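Kitchen task set grows as Trarnell opens its simulator to new teachers

Posted Tuesday, May 27, 2025 in Projects

The simulated kitchen at Trarnell has had a busy spring, and the best news is that it is about to get busier. From next month, anyone in the building who has done the short induction can book a slot and teach the pair of robot arms a job or two of their own.

The teaching is done by showing. A person sits at one of the 3 desks in the Gitia room, moves their own hands, and the arms on the screen follow. Every go is saved from start to finish: where each joint was, what the fingers were doing, and what the view over the worktop looked like all the way through. Those recordings are then handed to Kinent, the learning system the team has been building, which tries to work out for itself how a job should be done when the things on the counter have moved a bit.

And they do move! One of the nicest changes since April is that the layout is shuffled between sessions. Before that, the same items tended to turn up in the same spots, and Kinent became very good at reaching for a place and rather poor at reaching for a thing. It would head confidently towards the spot where a cup used to be. Funny to watch, less funny when you have spent a fortnight collecting the examples.

The current set is all about small, ordinary kitchen jobs, the sort most of us do with half our mind on the radio. Items have to be picked up, put down, passed across or moved from one container to another. The right hand and the left hand are both recorded even when only one of them has something to do, so that the system also learns what a waiting hand looks like.

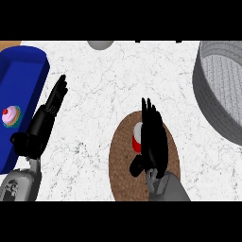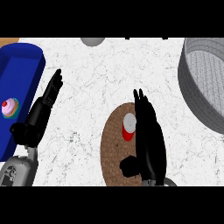
The right hand beside the can on the cork mat, with the left hand over at the blue tray and its cupcake.

By Selvaraj Munshi, Projects desk

I had a go myself last week and can report that it is much harder than it looks, and also that I did not want to stop. The first surprise is how much you rely on touch in everyday life. In the simulator you have only your eyes, so you slow right down, line the fingers up beside whatever you are after, and close them a little at a time. My first can went over. So did my second. By the fifth try I had something the team was willing to keep, and I was far prouder of it than I should have been.

The spoiled ones are not thrown away, by the way. They are marked as misses and stored separately, and a person checks each one before it is filed. A near miss followed by a good recovery is especially welcome. If the fingers slip and you calmly back off and come in again, that recording may teach Kinent more than a perfect run would, as it will meet plenty of slips of its own.

A session lasts 21 minutes, a length settled on after a few weeks of watching people get tired. Arms begin to droop, movements get hasty, and the examples suffer. There is a break after each one, with proper tea, and you swap desks when you come back so that any oddity in one set of controls is not repeated all day long.

Why do all this in a simulator when there are real arms downstairs? Speed is a large part of it. Resetting a real counter means picking everything up, wiping it and setting it out again. In the simulator it takes a key press. It is also a kind place for beginners, as you cannot break a mug or bend a finger. The real arms will get their turn later in the year, when the team wants to see how much of what was learnt on screen carries over. There is a lively split of opinion in the office about how that will go, and I have put my name down on the hopeful side.

The next batch of jobs comes from the Sheikh list, a running collection of requests that anybody can add to. Near the top are stacking bowls, folding a tea towel and getting a lid on to a pan. The tea towel is expected to be a real brute. Cloth does not behave in a simulator the way it does over the back of a chair, and the team would like a good deal of practice at it before they start recording in earnest.

Left-handed people are particularly wanted. Most of the teachers so far have been right-handed, and it shows: the right arm has been given the lion's share of the fiddly work. A few weeks with a better mix should even things out, and up to 5 extra slots a week have been set aside for it.

No experience of robots is needed. Patience helps, and so does a willingness to do the same small thing again in a slightly different way. If you have ever taught a child to butter toast you will be fine.

To book, sign the sheet outside the Gitia room or ask at the front desk. Inductions run in groups of 2 and finish with a practice session that is not recorded, so you can knock over as many cans as you like. Please take off rings and bulky watches before you come in, and leave drinks on the shelf by the door.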